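Ticket 127 - Shared kitchen, food going missing and bad feeling on the team
Status: open, waiting on Prullico workplace support

Hello all, and thank you for picking this up so quickly. We share the kitchen with the Ollis team, and since April people's lunches have been wandering off. I sent a friendly message to all 12 of us and got three very cross replies, so I'm rather stuck! 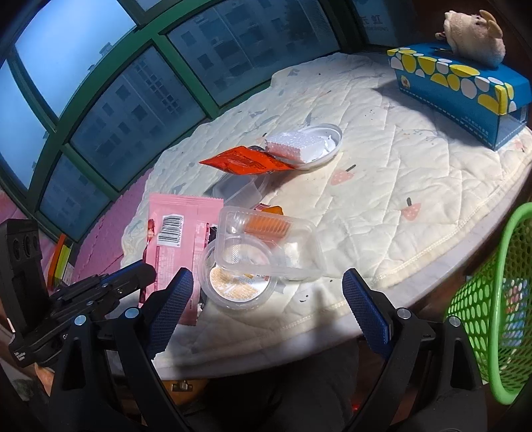 Update, 3 pm. I've tried name labels, as you suggested, and they lasted until lunchtime, when two colleagues fell out over whose shelf was whose. I do think part of the trouble is that so many of us use the same sort of tub - a round clear plastic one with something light tan and grainy in it could belong to half the office, bless them. Would coloured stickers be worth a go, or would that only start another row?

Second update. The stickers went down well with our lot, but Ollis say they weren't asked, and now the bin has become a sore point too. I've offered to chat to their manager over a cuppa.

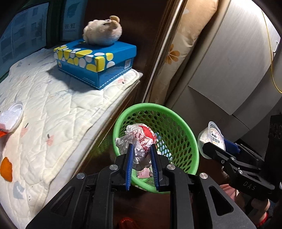
Attachment 2: crumpled white bag with red print, green basket behind.

Please leave the ticket open until I've had that chat.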